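4.2 Where small things are put down

Much of the literature on household clutter treats the home as a set of rooms. Our interviews suggested that people think more in terms of surfaces. Asked where their keys were, few respondents in Cladau named a room. They said "on the side", "by the lamp" or "on the little table", and they expected to be understood. Abu Hammour and Karras found much the same in their earlier work on rented flats in Irinness, although their sample was younger and most of the flats had been let furnished.

We use the term "landing surface" for any raised, flat area on which items are left for a short time between uses. To be counted, a surface had to be within reach of a standing adult and had to have been mentioned by at least one member of the household without prompting. Kitchen worktops were left out, as food preparation follows its own pattern and is dealt with in section 5. Window sills were included. The 552 households in the main survey recorded more than 3000 items on such surfaces during the July round.

Small tables came up often in the interviews, usually with a lamp and some kind of dish or tray. Respondents who kept a tray described it in two ways. For the first group it was a boundary: things inside it were allowed to stay, and things outside it had to be moved before bedtime. For the second group it had no such meaning and was simply where coins and receipts ended up. The two groups did not differ clearly by age or by size of household, but people who lived alone were less likely to speak of the tray as a rule that had to be kept.

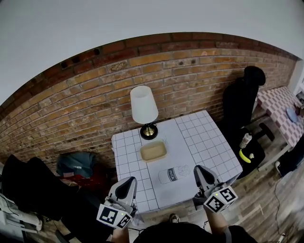

Figure 3. Small tiled table against a brick wall, with a table lamp and a shallow tray.

The position of the lamp mattered more than we had expected. Several respondents said they would put something down only where they could see it again in the evening, and glasses, medicines and letters were all mentioned in this connection. One retired bus driver kept his reading glasses under the lamp and his driving glasses in a drawer, and said that he lost the second pair far more often. Drakos makes a similar point about hallways in her study of the Lambrakis estate, where unlit shelves near the front door were used mainly for things the household had stopped looking for.

Material was mentioned less often. Where it did come up, it was in terms of cleaning. Tiled and glass tops were said to be easy to wipe but noisy, and two respondents had put a cloth down for that reason. Painted wood was thought to mark. None of these remarks bore much relation to the number of items recorded, and we have not treated material as a variable in the model.

A follow-up with 200 of the households asked who was responsible for clearing each surface. Answers within the same home frequently disagreed. Buchanan has argued that disagreement of this kind is itself a sign of shared use, and our data fit that reading for tables and sideboards. They do not fit it for window sills, which were usually claimed by one person and left alone by everyone else. The wording of the follow-up question, which was revised by Chambi after the pilot in Plirnura, is given in Appendix 2.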